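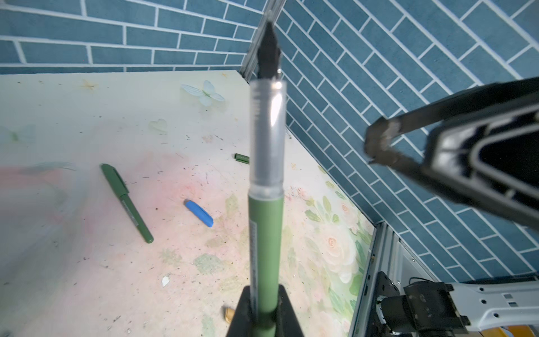
I said in the last post that the pen job on the Lasstead cell was nearly finished. It isn't, and the reason is a fault I should have caught in December.

The job is simple enough. Two arms work over a small table in a corner. One holds a pen or marker, the other takes the cap, and later on they put the parts back together. We had logged 1,998 cycles without anything worse than a dropped cap. Then one arm closed on a barrel and didn't stop closing. The current limit in the gripper driver should have cut in at 40 per cent. It never did, and the motor went on pushing until I hit the stop button.

No one was hurt. The barrel cracked, and the motor was too hot to touch when I put a finger on it, which was stupid of me. I left it off overnight and read through the logs at home.
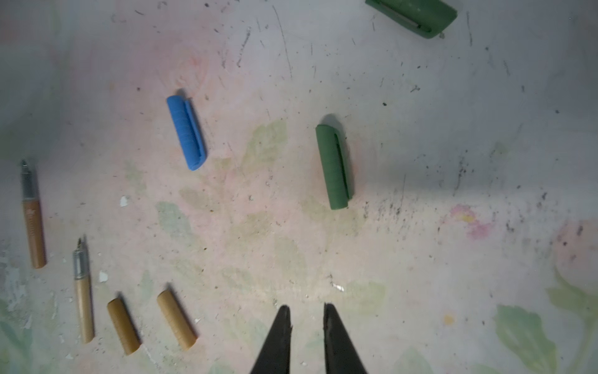
The limit lives in a settings file which the driver reads when it starts. If the driver loses contact with the gripper for more than 155 milliseconds it restarts by itself, and on a restart it was reading the factory file instead of ours. The factory file has no limit worth the name. So every short dropout left us with a gripper that would squeeze as hard as it could, and nothing on the screen to say so. I went back and found eleven restarts in the old logs. We had been running unprotected for long stretches and had got away with it.

The dropouts themselves came from a connector on the Zineck cable. It had worked slack, and certain wrist angles were enough to break contact. 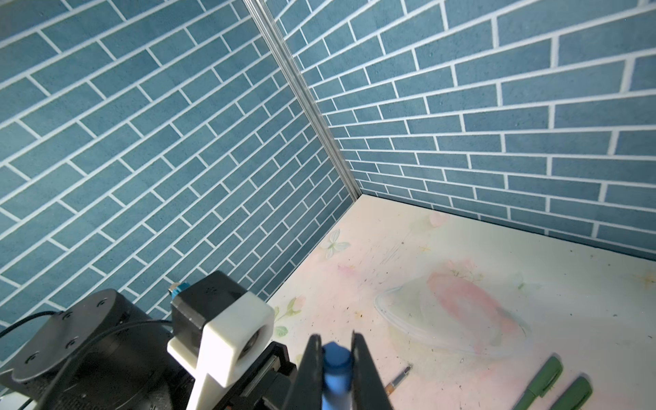

Gripper closed on a blue part, with the cable looped in front of the arm.

I have replaced the connector and tied the cable down. More to the point, the driver now refuses to move at all after a restart until someone confirms the limit by hand. It is slow and a bit annoying. I pulled the plug on purpose a good many times and it stopped every time. The next step is a run of 3,000 cycles on the Rutherford settings before I let anyone else near it.
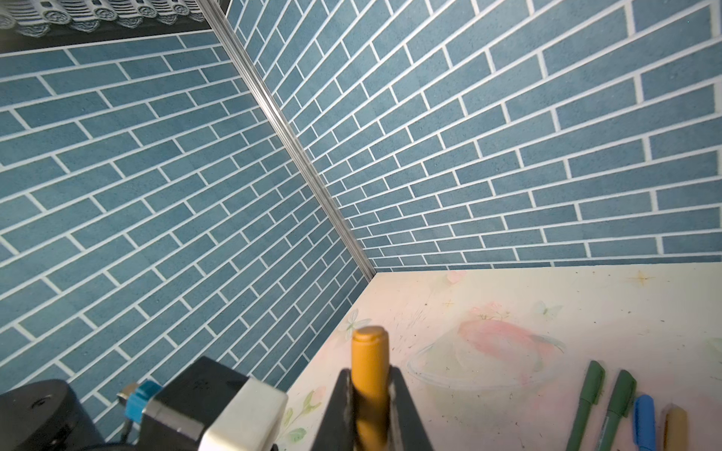

Angelica Belmonte wrote back after I sent her my notes, and said a software limit shouldn't be the only thing between a motor and somebody's fingers. She wants a fuse in the supply line to each gripper, sized so that it blows well before the motor cooks, and she wants it in before the long run starts. I have ordered a set from Tellatitz and the run will wait until they are fitted.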